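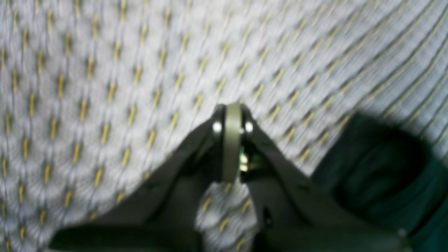

Dye transfer from a dark napkin onto woven table linens – is recovery possible?

Posted 1/19/21 in Household Textiles
Viewed 1,496 times

I am responsible for the linens of a small guest house with 5 rooms. During a recent wash, a new navy napkin was placed in the machine together with a set of light cotton hand towels and a quilted runner. The cycle was warm, and the detergent was an ordinary powder. When the load was removed, the towels carried an uneven blue-gray cast, strongest along the hems. The runner has a few faint marks at one end only.

The towels have not been through the dryer. They are being kept damp in a covered tub. The runner was laid flat to dry before the marks were noticed, and I regret that this may have complicated matters.

I would be grateful for guidance on the following. Can the towels be restored without chlorine bleach, given that the hems are stitched in colored thread? Should the runner be treated in the same manner? Is it necessary to discard the napkin, or may it be made safe for future use?

The care label on the runner reads "Grullby, cool wash, do not wring." The towels have no label.

Posted by: linenroom_east

Gandent

Dye that has moved from one article to another in the wash is frequently loose dye, and much of it can be removed if the article has not been exposed to heat. Keeping the towels damp was the correct decision.

Please proceed as follows. Fill a tub with cool water and dissolve an oxygen-based bleach in it at the strength given on the package for soaking. Test a hidden part of one hem first and allow it to stand for the full period stated by the manufacturer. If the colored thread is unchanged, submerge all of the towels and leave them for eight hours or overnight. Rinse in cool water and inspect them in daylight. The soak may be repeated with a fresh solution. In my experience, 2 soaks are sufficient for most cotton articles, and a third seldom produces further improvement.

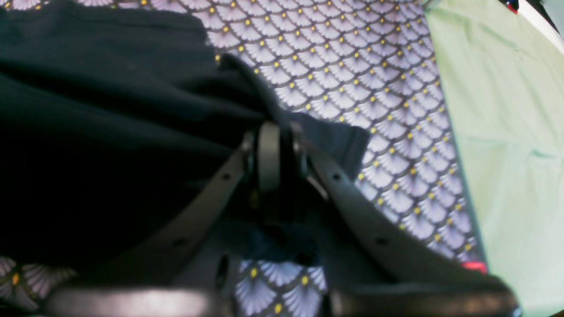 The napkin need not be discarded. Dark cottons commonly release surplus color during the first several washes, and they should be laundered alone, in cool water, until the rinse water runs clear. Salt and vinegar are often recommended for setting the color. Neither is reliable on commercially dyed cotton, and I would not depend on them. A dye fixative sold for fabric use is a better choice, although it should be applied to the dark article only. Fixative applied to the stained towels would make the stain permanent.

With respect to the runner, air drying does far less harm than machine drying. Treat it separately. A quilted article holds water in its filling, so please allow roughly 48 hours for it to dry flat after each soak, and turn it at least once. Do not wring it.

pressandfold

Use color catcher sheets next time. We put one in every mixed load and have had no trouble.

Kyrylo Sirko

I agree with the advice given by Gandent, with one reservation. The runner should be tested in more than one place. Quilted pieces are often made with several kinds of thread, and one may hold its color while another does not. I lost a bedspread in August by testing the border alone – the center stitching faded to a dull cream.

Color remover, sold beside the fabric dyes, is a different product from oxygen bleach and considerably stronger. It would strip the hem thread on the towels. I would reserve it for plain white articles.

Please also wipe the drum and the rubber door seal and run an empty cycle before the next light load.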